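Câmara de Parnonel aprova novas regras para o cemitério municipal

20 de setembro de 2025 — Redação

7 partilhas | 11 comentários

A Câmara Municipal de Parnonel aprovou o novo regulamento do cemitério municipal, que altera os prazos de concessão das sepulturas, o horário das cerimónias e o procedimento de registo dos óbitos no livro da autarquia. O documento substitui as normas em vigor desde 1,956, ano da última revisão integral.

Nos termos do texto aprovado, as concessões temporárias passam a ter a duração de 25 anos, renováveis por igual período a pedido da família. As concessões perpétuas já atribuídas mantêm-se inalteradas, ficando os titulares obrigados a comunicar aos serviços qualquer mudança de morada ou a transmissão do direito por herança.

O vereador responsável pelo pelouro, Định Văn, afirmou na reunião que o regulamento anterior «deixava sem resposta situações que hoje são correntes», designadamente a deposição de cinzas e a trasladação entre concelhos. O novo texto prevê a criação de um columbário no talhão poente, cuja empreitada foi adjudicada à empresa Josell. A conclusão da obra está prevista para dezembro.
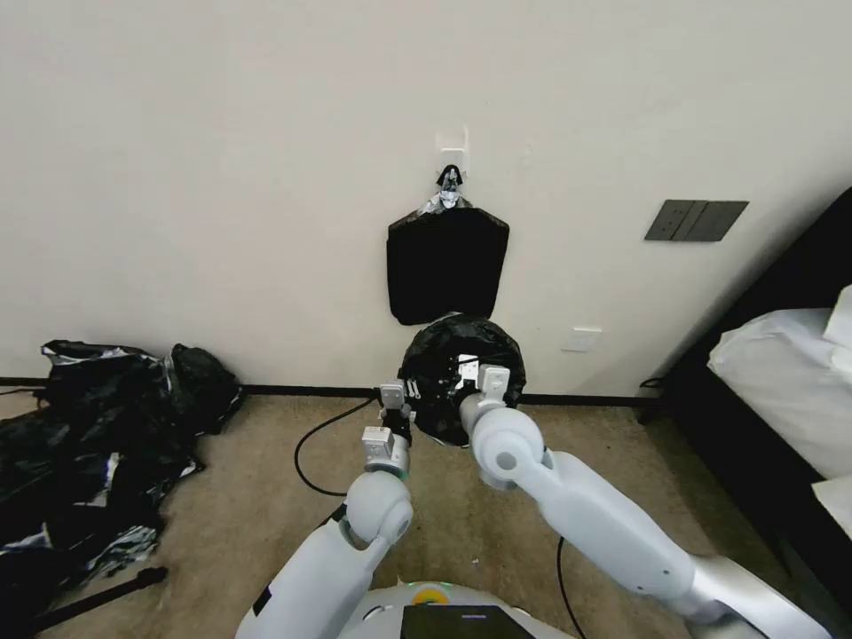
Quem pode pedir a renovação de uma concessão?

O pedido pode ser apresentado pelo titular, pelo cônjuge sobrevivo ou por qualquer herdeiro em linha reta, mediante requerimento escrito acompanhado do título original ou de certidão que o substitua. Na falta do título, os serviços procedem à consulta do livro de registos, sem encargos para o requerente.

As cerimónias fúnebres passam a realizar-se até às 17h00 durante todo o ano. As agências funerárias deverão comunicar a hora prevista de chegada com a antecedência mínima de sete horas, por telefone ou através do balcão eletrónico. A capela do cemitério poderá ser utilizada por famílias de qualquer confissão religiosa, ou sem confissão, mediante marcação prévia.

O regulamento fixa ainda a publicação mensal, no átrio dos Paços do Concelho, da relação dos óbitos inscritos no cemitério. A publicação depende de autorização da família — que poderá limitar a informação ao nome e à data do funeral — e o prazo de afixação é de 11 dias.

Shuk-fan Yang, chefe da divisão de serviços cemiteriais, informou que os antigos livros de registo estão a ser transcritos para a base de dados Kustik, adotada pela autarquia para a gestão dos talhões. Os volumes originais permanecerão no arquivo municipal e continuarão disponíveis para consulta presencial, designadamente para efeitos de investigação genealógica.

O regulamento entra em vigor após publicação em edital. Os requerimentos já entregues serão apreciados ao abrigo das normas anteriores, salvo se o requerente declarar preferir o novo regime. Os formulários podem ser levantados na secretaria do cemitério.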